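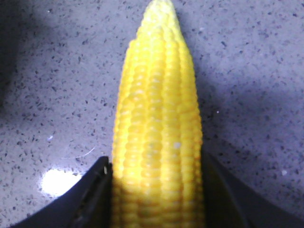
**Hường Lâm**

Bon, je me lance, fil sur le maïs ancien ! Ça fait trois hivers que je lis tout ce que je trouve sur les variétés de population et j'ai envie de partager un peu 🌽

---

Première chose qui m'a scotchée : chaque soie qui dépasse de l'épi mène à un seul grain. Un seul ! Un filament mal pollinisé et vous avez un trou dans la rangée.

---

D'où le semis en carré plutôt qu'en ligne. C'est le vent qui fait le travail, et sur une longue ligne toute seule le pollen part chez le voisin. Au jardin de Zandora on est passés à 6 rangs courts l'an dernier, et les épis étaient tellement mieux remplis !

---

Deuxième chose : le nombre de rangées de grains est toujours pair (ou presque, il y a des épis farceurs). Les épillets poussent par deux, donc les rangées aussi. Thilini Cassim me l'a montré sur une coupe au microscope, j'en ai parlé pendant des jours à table.

---

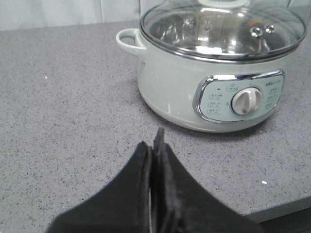 ---

Et puis il y a la question des semences. Pour garder une population en forme, il faut beaucoup de pieds, le maïs supporte très mal la consanguinité. Nous, on vise environ 200 plants et on prélève quelques grains sur le plus d'épis possible.

---

Lyle Rosenthal garde les siennes en bocal avec un sachet de riz grillé, au frais, étiquetées par année. Je copie sans honte.

---

Côté lecture : le carnet de culture de Sang-wook Shim, 160 pages, des croquis partout, et tout un chapitre sur la nixtamalisation (cuisson à la chaux, ça change le goût, la texture, et ça libère la vitamine B3). Je l'ai lu deux fois.

---

Pour les semis : j'attends que la terre soit à 12 degrés au moins. Fin avril chez nous si tout va bien, sinon mai, et tant pis pour les impatients dont je fais partie 😅

---

Si vous cultivez une variété de famille, même sans nom, racontez-moi ! Couleur, hauteur, d'où elle vient, qui vous l'a donnée. Je prends tout, et j'échange volontiers des grains contre des histoires.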